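Greiferbacken wechseln und die Zelle neu einrichten

Im Juni habe ich an der kleinen Zelle in Dutow die Greiferbacken getauscht und danach fast den ganzen Ablauf neu eingerichtet. Geplant war ein Vormittag. Es wurden drei Tage, und weil ich beim nächsten Mal bestimmt wieder die Hälfte vergessen habe, schreibe ich es auf.

Die Zelle macht nichts Aufregendes. Ein Arm mit Parallelgreifer nimmt stehende Zylinder aus einer Aufnahme und stellt sie in einen Kasten. Gesteuert wird das Ganze über einen Rechner im Schaltschrank, auf dem auch die Simulation läuft. Das Programm dafür heißt bei uns Chacko, nach dem Ordner, in dem es am Anfang lag. Der Greifer ist von Gelteck, die Backen auch.

Der Anlass war ein Zylinder, der beim Ablegen schief stand. Erst einer, dann am selben Nachmittag noch zwei. Ich hatte zuerst die Aufnahme in Verdacht und habe sie mit der Wasserwaage geprüft, da war alles in Ordnung. Dann habe ich die Backen abgeschraubt und nebeneinander auf die Werkbank gelegt. Die linke war an der Innenseite deutlich stärker abgenutzt als die rechte. Der Zähler stand bei 3.509 Zyklen seit dem letzten Wechsel. Ich hatte mir damals 4.000 als Grenze notiert, das war also zu optimistisch.

Ungleicher Verschleiß heißt fast immer, dass der Greifer nicht mittig über dem Teil steht. Eine Seite berührt zuerst und schiebt den Zylinder ein Stück, bis die andere auch anliegt. Das geht lange gut. Irgendwann reicht die Reibung nicht mehr und das Teil kippt beim Anheben ein wenig.

Neue Backen hatte ich im Regal. Der Tausch selbst geht so:

Arm in Wartungsposition fahren, Druckluft abstellen und entlüften. Hauptschalter aus, Schloss dran.
Je Backe zwei Schrauben lösen. Die Passstifte bleiben im Träger.
Auflageflächen mit einem trockenen Lappen abwischen. Kein Öl.
Neue Backen ansetzen, Schrauben erst von Hand eindrehen, dann abwechselnd anziehen.
Greifer von Hand zudrücken und schauen, ob die Backen parallel schließen.

Beim letzten Punkt hatte ich einen Spalt, oben breiter als unten. Ich habe beide Backen wieder abgenommen und unter der rechten einen Span gefunden, so klein, dass ich ihn mit dem Fingernagel eher gefühlt als gesehen habe. Danach passte es.

Dann kam der Teil, der länger gedauert hat. Mit neuen Backen stimmt der Werkzeugmittelpunkt nicht mehr, wenigstens nicht genau genug. Die alten Werte hatte ich noch aus der Zeit, als die Zelle in Fodham stand. Sie lagen als Textdatei neben dem Programm, ohne Kommentar, und ich konnte nicht mehr nachvollziehen, ob sie zum Greifer mit oder ohne Zwischenflansch gehören. Also habe ich neu vermessen. Spitze in den Greifer, zweite Spitze auf den Tisch, vier Stellungen anfahren, rechnen lassen. Beim ersten Durchgang war der Fehler zu groß, weil ich die vier Stellungen zu ähnlich gewählt hatte. Beim zweiten habe ich den Arm richtig verdreht, auch in Lagen, die im Betrieb gar nicht vorkommen, und dann war der Wert brauchbar.

Bevor ich damit an die echte Zelle gehe, lasse ich die neuen Werte durch die Simulation laufen. Das hat mich früher gestört, weil es Zeit kostet und weil das Modell nie ganz stimmt. Seit mir der Arm einmal in die Kante der Aufnahme gefahren ist, mache ich es ohne Diskussion. In der Simulation habe ich eine Kamera direkt am Handgelenk, die zwischen den Fingern hindurchschaut. An der echten Zelle fehlt die, da wäre kein Platz für das Kabel.

Der Umweltteil im Modell ist grob. Graue Klötze reichen mir als Hintergrund, und Texturen habe ich nie eingebaut. Wichtig sind die Finger, der Zylinder und der Abstand dazwischen. Der Zylinder ist blau, damit er sich vom Rest abhebt, mehr Überlegung steckt nicht dahinter. 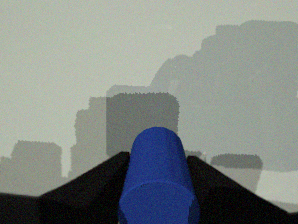 Was ich an dieser Stelle prüfe, ist immer dasselbe: ob beide Finger auf gleicher Höhe am Zylinder stehen und ob er mittig dazwischen sitzt. Dafür brauche ich keine Messwerte, das sieht man. Erst wenn es von Auge gut aussieht, lasse ich mir die Kontaktzeiten links und rechts ausgeben. Mit den alten Werten lagen die auseinander, die linke Seite kam früher. Mit den neuen war der Unterschied so klein, dass ich ihn nicht weiter verfolgt habe.

Danach habe ich 1.000 Zyklen simuliert, mit leicht verschobener Startlage des Zylinders. Das lief über Nacht. Am Morgen standen sieben Fehlgriffe im Protokoll, alle bei der größten Verschiebung, die ich eingestellt hatte. So weit daneben kann ein Teil in der echten Aufnahme gar nicht stehen. Ich habe die Grenze trotzdem nicht enger gesetzt.

An der Zelle selbst dann wie üblich: erst ohne Teil und mit wenig Geschwindigkeit, Hand am Zustimmtaster. Dann mit Teil, immer noch langsam. Beim Anfahren von oben war die Höhe etwas zu knapp, das habe ich am Punkt über der Aufnahme korrigiert und den Wert ins Modell übernommen. Genau das hatte ich früher weggelassen, und deswegen sind Modell und Zelle mit der Zeit auseinandergelaufen.

Die Greifkraft habe ich eine Stufe zurückgenommen. Neue Backen halten besser, und ich möchte nicht, dass sie sich schneller abarbeiten als nötig. Falls jemand einen ähnlichen Greifer hat: Den Druck am Regler ablesen, während der Greifer geschlossen ist. Bei mir fällt er beim Schließen kurz ab, und wer zu früh schaut, stellt ihn zu hoch ein.

Im Wartungsplan steht jetzt eine Sichtprüfung der Backen nach 2.000 Zyklen. Abschrauben muss man sie dafür nicht, eine Taschenlampe und ein kleiner Spiegel genügen. Die alten Backen habe ich beschriftet und aufgehoben, mit links und rechts drauf, damit ich den Verschleiß beim nächsten Satz vergleichen kann.

Die Textdatei mit den Werkzeugwerten hat auch endlich einen Kommentar bekommen: mit Zwischenflansch, neue Backen, vier Stellungen, zweiter Durchgang. Die Werte aus Fodham liegen im Unterordner alt.

Offen ist noch der Schlauch am Handgelenk. Er scheuert in einer Stellung an der Schelle, und ich habe ihn vorerst mit Spiralband umwickelt. Ein längerer Schlauch ist bestellt, dann muss ich auch den Kabelhalter am Unterarm versetzen.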